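Chapter 3
Setting Up and Putting Away

29 shares · 4 comments

I learned chess backward. My aunt wouldn't teach me a single move until I could set up the board and clear it again, and I sulked about it for most of February (I was seven!). So that's where we're starting too, with trays, two colors of pieces and the numbers along the edge of the board.

Black lives on ranks 7 and 8, and I always sort one color at a time.
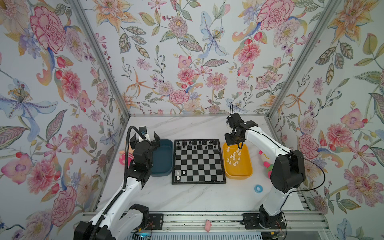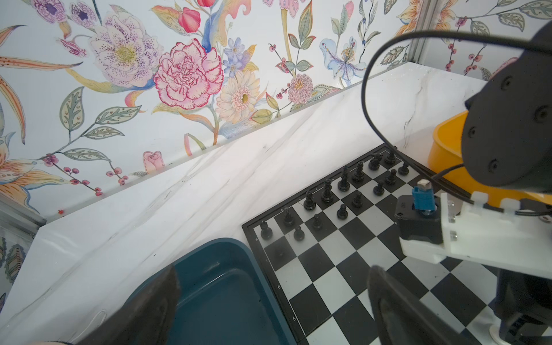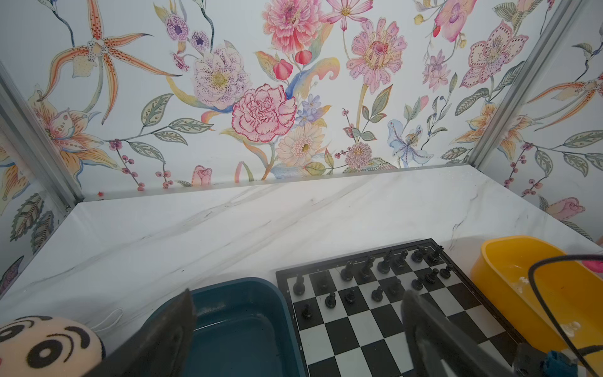

Úna Geraghty tried this chapter out early and told me her class at Urness does it the other way around, pawns first, both colors together, and they're finished before she's found her glasses. Fine! Try it her way in Exercise 2 and see which you like. Just keep a tray for each color, and turn the board so everybody has a light square at the right-hand corner.

Comments (3 shown)

Marinho: Does the queen still go on her own color?

Brirer: Yes, page 40.

Marinho: Found it, thanks. We lost a rook on day one.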